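Chapter 7
Sorting Small Things

What this chapter covers
Open boxes and how to use them
Grouping by use, by material and by how often you reach for a thing
Caps, lids and other loose parts
Words to know: catch-all, category, active storage, parent container

Every home has a place where small things end up. It may be a kitchen drawer, a bowl by the front door or a shoebox under the bed. In this book we call such a place a catch-all. A catch-all is useful for a few weeks. After that it gets slow. You know the lip balm is in there, but you have to move a perfume bottle, a toy and a box of earrings to get at it.

Chapter 6 dealt with large items: coats, bedding, pans. Large items are sorted mostly by where they fit. Small items fit nearly anywhere, so fit is a poor guide, and some other rule has to be chosen. The first half of this chapter is about choosing that rule. The second half is about the loose parts left over once the rule has been applied.

7.1 Starting with an open box

The usual advice is to tip everything out onto a table. Razia Virk, who taught household management at the Piltgate evening school, had her students use a wide, shallow box instead. A table has no sides, and round things roll off it. A used shipping carton will do, with the front torn or cut low so that a hand can reach in without bumping the edge. Ragged edges do no harm. A bright sheet on the floor of the box helps small pale things show up.

Spread the contents in a single layer. Do not stack. Turn bottles so that the labels can be read, and leave closed cases closed for now.
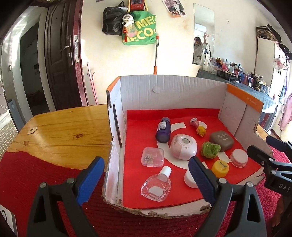
Once everything is in one layer, resist the wish to begin throwing things out. Sorting and discarding are separate jobs, and they go better apart. Virk gave her students 12 minutes for the first sort and made them leave the trash can in the hallway.

There are three common rules for a first sort.

By use. Things for the face and hair go together, things for play go together, and so do things that need charging. Most people find this rule the easiest to remember a month later. Its weak point is the item with two uses, such as a small tin that held mints and now holds pins.

By material. Glass in one group, plastic in another, cloth and yarn in a third. This rule is used mainly before a move, when breakable items need wrapping. A perfume bottle and a drinking glass have little in common on a shelf, but on moving day they belong together.

By frequency. Things used daily stay in active storage, meaning a spot you can reach without opening more than one door or lid. Things used monthly can go higher or deeper. This rule takes longer, as you have to stop and think about each item.

Choose one rule and finish with it. Changing rules halfway through is the most common mistake in the exercises at the end of this chapter. If an item fits no group, set it in a corner of the box and go on. When the sort is done, look at that corner again. Often two or three of the things in it make a group of their own.

Jewelry deserves a separate word. Small metal pieces should be kept in something clear with a lid, and the lid should stay on during the sort. The Dierckx method, covered in Chapter 8, gives each pair of earrings its own cell. For most households a single clear box is enough.

7.2 Caps, lids and loose parts

A loose part is anything that belongs to something else. The something else is called the parent container. Bottle caps, jar lids and the flat discs from the tops of tubs are the loose parts found most often in a catch-all – they are light, they look useful, and they outlast the things they came from.

Put all the loose parts in the box by themselves, after the other groups have been taken out. Lay them with the printed side up. Printing on a cap may tell you what it once closed, and a handwritten mark may tell you who meant to keep it.
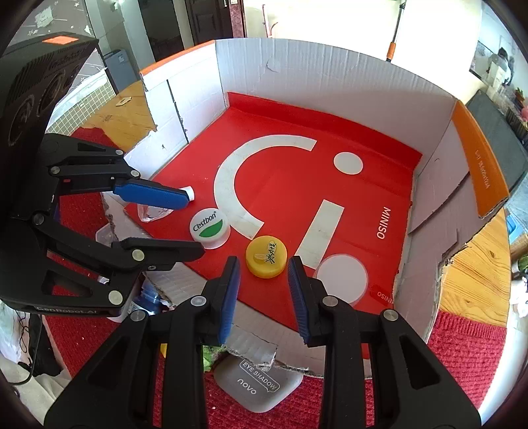 Should a cap be kept if its bottle cannot be found?
Keep it for one week while you check the kitchen, the bathroom and any bags in use, and then recycle it or throw it away if no bottle has turned up.

Size is a second test. Lids that look alike often differ by a small amount, and the only sure check is to try the lid on the container. Turn it gently. A lid that catches at an angle has the wrong thread and should not be forced.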